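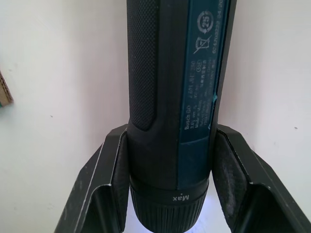
Kevin Ó Gríofa asks whether a shop-bought driver is a sound choice for a home build, given that a purpose-made spindle would weigh less. The point is a fair one and will be addressed first.

Speaker notes, Thursday, December 2, 2021. Jarlath Mulligan, Losetach shared workshop.

Opening. Thank the members for attending. State that the Drasska build began in July and that 21 sessions have been logged to date.

The tool. The spindle was considered and set aside on cost. A cordless driver carries its own battery and needs no extra wiring at the wrist. It also adds length, and the arm program must allow for this. Pause for questions.

The task. Explain the division of labor: one arm drives, the other attends to the side of the enclosure. Each arm keeps its own program — a shared one was tried and withdrawn.

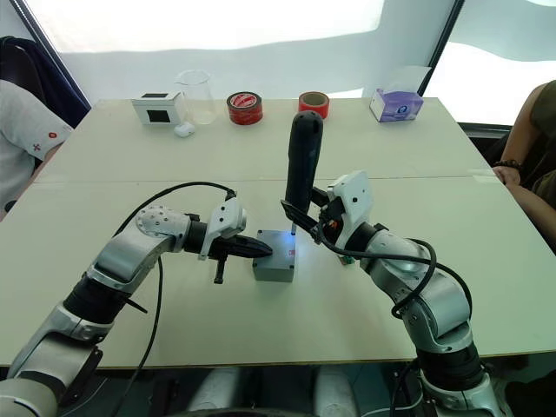
Driver bit on the top of the grey box, pointed tool at its left side.

Costs. Parts to date come to $706, of which $300 was met by the workshop fund. Receipts are held in the Breathnach folder.

Next steps. Members who wish to reserve the bench should write to Mr. Mulligan. Remaining time goes to Mr. Ó Gríofa's second question, on cable routing.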